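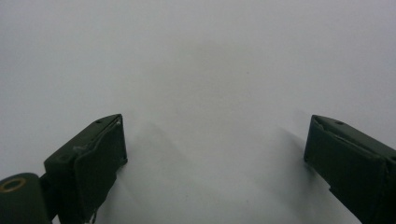

Software Engineer, Manipulation Planning and Tooling
Wernent, Fellville office
Full time, permanent

Wernent writes the software that sits between a trained grasping policy and the arm that has to carry it out. Our customers run small parts lines and packing stations. They bring their own arms, and we supply perception, motion planning and the tools their technicians use to see what went wrong when a pick fails.

We have an opening on the planning team in Fellville. The person we hire will spend most of the first year on Brulell, our replay and inspection tool. Brulell loads a recorded episode, lines up the wrist camera stream with the gripper width and the estimated pose, and lets you step through it. It works well on short recordings. On long ones it is slow, and the time alignment drifts when a camera drops frames. Fixing that is the first job.

What the work includes

Rewriting the episode loader so that it streams from disk. At present it reads the full recording into memory.
Maintaining the calibration routine for hand-held grippers, including the step that finds the fingertips in the wrist view and sets the zero for finger width.
Adding checks that flag bad recordings before they reach training: pose jumps, missing frames, a width reading that disagrees with the camera.
Working with the control group on the trajectory interface. Planned waypoints go out at a lower rate than the controller runs, and the interpolation between them needs an owner.
Taking a turn on customer support, two days a month. This is mostly reading logs.

The test suite has 369 recorded episodes and runs on every merge. You will be expected to add to it when you fix something.

What we are looking for

Solid C++ and Python. We use both every day, and most of Brulell is C++ with Python bindings.
A working knowledge of rigid body transforms and camera models. You should be able to find a swapped frame convention in somebody else's code.
Experience with time-stamped sensor data from more than one device.
Some Linux system administration.

Experience with learned policies is useful but we do not require it. A degree is not required either – send us code or a written account of something you built.

Practical details

The job is based in Fellville, in the Konstantinidis building on the second floor. Three days a week on site is the normal pattern, as the calibration work has to be done at the bench. Travel to customer sites is rare and planned ahead. We cannot sponsor visas for this position.

How to apply

Send a resume and a short cover letter through the careers form, with "Planning and Tooling" in the subject field. Applications are open until October 24, 2022. There are two interviews. The first is a 120-minute session at a computer, working through a real Brulell bug with one of our engineers – you may use any reference you like. The second is a conversation with the planning and control groups.

Applicants who wrote to us in July about the earlier control opening are welcome to apply again.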